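Home Explore Notifications Messages Profile

Thread by the Chareonsuk sewing notebook
7/26/20

1/ I promised to write down how I buy fabric remnants, because many of you asked after my last skirt. I will keep it short. I learned most of it by making expensive mistakes.
14 replies 31 likes

2/ My usual shop is Wirkesero, behind the old post office. The remnant baskets are at the back, under the stairs. New pieces come out in the morning, so I go before lunch.
3 replies 22 likes

3/ Take your own measuring tape. The label on a remnant says what somebody measured in a hurry. Once I bought a linen from Zison marked as two metres and it was clearly less – enough for a blouse, but without sleeves.
9 replies 40 likes

4/ Open the piece completely before you pay. A fault or a sun-faded line likes to hide in the inside fold. The ladies in the shop do not mind if you fold it back nicely.

5/ Wash cotton and linen before cutting, at the temperature you will use later for the finished garment. I skipped this with curtains in November and they now end well above the windowsill. My sister calls them "the summer curtains".
6 replies 58 likes

6/ White cloth is the most difficult to buy, in my opinion. Under shop lamps every white looks the same. At home one is cream, one is blue, and they do not want to be neighbours. I carry a small piece of my own white in my purse to compare. 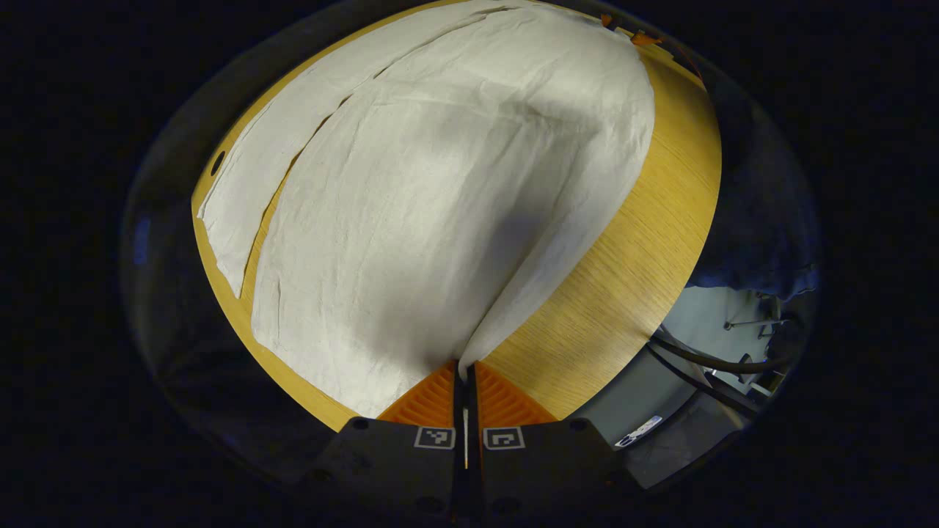 WHAT I WOULD NOT BUY AGAIN

7/ Flilel stretch satin. It is beautiful on the roll, but my needle skipped on every seam, also with a new needle. If somebody has sewn it with success, please tell me which needle you used.
11 replies 19 likes

8/ Next time I will write about thread, and why I stopped buying the big cheap cones.

Back to top | Contact | © Chareonsuk sewing notebook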